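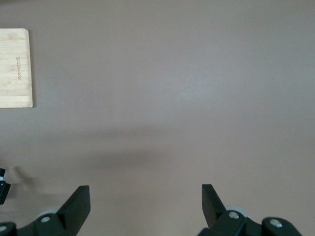

図5-1　作業台の上の竹のまな板。板の右寄りに小さな焼き印風の文字が見える。

第5章　台の上をととのえる

料理の教科書の第5章にもなって、まだ火も包丁も出てこないのかと、そろそろじれている方もいるかもしれません。もう少しだけお付き合いください。この章で扱うのは、作業台とまな板です。台所の仕事のうち、いちばん長い時間を過ごす場所の話ですから、ゆっくり進めるだけの値打ちはあると思っています。

わたしが最初に勤めたのは、ドゥモフホルムという小さな下宿屋の台所でした。朝食が22人分、夕食になると日によって36人分。それなのに作業台は幅の狭いものが2本あるきりで、塩の壺やら布巾やら、誰かが読みかけた新聞やらがいつも載っていました。料理長のカウコ・ヴァイニオさんは口数の少ない人でしたが、木曜日の朝だけは必ず早く来て、台の上のものをすっかり床の木箱に下ろし、まな板を一枚だけ戻して、それからコーヒーを飲むのです。若かったわたしは、ずいぶん手間のかかることをするものだと思って眺めていました。自分で台所を預かるようになって、気がつけば同じことをしています（コーヒーが紅茶に変わっただけです）。

さて、図5-1をもう一度ご覧ください。まな板は左上の隅に寄せてあり、台の中ほどには何も置かれていません。この空いた面のことを、本書では「あき」と呼びます。あきは、刻んだ野菜を入れた鉢を引き寄せたり、生地を広げたり、熱い鍋の行き先を決めるまでのあいだ鍋敷きを置いたりするための場所です。狭い台所ほど、あきは真っ先になくなります。買い物袋をひとつ置き、郵便物を置き、あとで洗うつもりの器を置き、いざ玉ねぎを切ろうとすると、まな板が台の縁から半分はみ出している。身に覚えのある方は多いでしょうね。わたしも先週やりました！

まな板をどこに置くかは、利き手と流しの位置によって変わります。右利きで流しが左にある台所なら、洗った野菜を左から受け取り、切ったものを右へ送るのが楽ですし、流しが右ならその逆を試してみてください。使わないあいだは隅に寄せておき、切るときになったら手前の中央へ引き出す、というのが本書の基本のかたちです。引き出したら、固く絞った布巾を下に敷きます。板がすべらなくなるだけで、包丁を持つ手の力がすっと抜けるのがわかるはずです。

竹のまな板についても少し。竹は木のように見えますが、植物としては草の仲間で、細く割った材を貼り合わせて一枚の板に仕立てたものがよく売られています。軽くて、明るい色をしていて、乾きも早いので、わたしは果物とパンのために一枚持っています。刃あたりは桧や銀杏の板に比べると硬めです。長く刻みものをする日には木の板を出す、という人もいますし、全部竹で通す人もいます。どちらが正しいというものではありませんから、手首と相談して決めてください。使ったあとは水で流し、洗剤で洗い、布で拭いて、立てて乾かします。食器洗い機に入れてよいかどうかは製品ごとに違うので、買ったときの紙を捨てずにとっておくこと。

台の色や艶のことは、ふつう料理の本には書いてありません。でも毎日向かい合う面ですから、気にかけてもよいと思うのです。艶を抑えた落ち着いた色の台は、窓や電灯の光をやわらかく受けるので目が疲れにくく、そのかわり、粉や細かい塩がどこに残っているか見つけにくい色もあります。拭き終えたら、手のひらで一度なでて確かめる癖をつけましょう。目より手のほうが、ずっとよく気がつきます。

この章では、まず5.1節で台の片づけと拭き方を、5.2節でまな板の選び方と置き方を学びます。5.3節では、肉や魚を扱う板と野菜の板の使い分けを取り上げます。章末の実習は16分で終わる分量にしてありますので、平日の夕方、食事の支度を始める前に取り組んでみてください。用意するものは、まな板、布巾2枚、大きめの鉢、それから台の上のものをいったん避けておく箱です。

5.1　台を空ける

まず、台の上にあるものをすべて箱に移します。調味料も例外にしません。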